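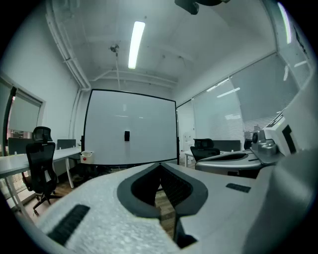
Fig. 4. Whiteboard between two desks, roller blind pulled down.

4. Setting up a small office: board, desks and blinds

Most office guides tell you that a good layout makes people think better. We have never seen that shown, and this section makes no such promise. It covers where to put the board, the chairs and the desk dividers so that you can get past them and read what is written up.

4.1 Placing the whiteboard

1. Stand the board where both desks can see it. Between the desks is the usual place, as in Fig. 4.
2. Sit in each chair in turn and look at the board with the ceiling light on. A long fluorescent tube can leave a bright stripe across a glossy surface. Sellers of "anti-glare" boards will say theirs is immune. Check anyway, in the room, at four in the afternoon in November.
3. If you see the stripe, turn the board a little at a time until it moves off the writing area.
4. Put the eraser on the board and leave it there. The Kinora tray sold as an extra holds pens well enough, but we would not pay for it.

Note: Blank boards are easy to admire. If yours is still blank after a month, you may not need one, and the floor space could go to something else.

Caution: Do not hang coats or bags on the frame of a free-standing board. The Wuvcombe office did, and the board went over.

4.2 Desks and dividers

5. Set the desks first and fit the dividers afterwards. The Carretero clamps mark the desk top if you drag them.
6. Tighten each clamp by hand. The leaflet in the box asks for a special key. Daryna Kostiuk fitted 19 of these without it and none has come loose.
7. Sit down and speak at your normal level. A desk divider blocks the view of the person behind it and does very little about their telephone calls, whatever the catalogue says about "acoustic comfort".

4.3 Chairs

8. Set the seat height before touching the headrest. Feet flat, elbows level with the desk.
9. Bring the headrest down to the back of your skull. If it pushes your chin forward, lower it or take it off. Plenty of people work perfectly well without one.
10. Push the chair in against the desk when you leave.

Caution: Hard castors scratch wood-look flooring. Use the soft ones (part 113 in the Dradham spares list).

4.4 Blinds

11. Pull a roller blind down by the middle of the bottom bar. Pulling from one side makes it wind crooked.
12. On a glass wall, tilt the horizontal slats before you raise or lower them. White slats throw light back into the room, so try a few angles with someone seated at the nearer desk.

4.5 Bin

13. Keep one small bin on the floor by the board, clear of the chairs. A red dot or other sticker on a bin means only what your office has agreed it means. Ask Rhea Evangelista for the current list before you sort anything by colour.

Go to section 5 for cable runs.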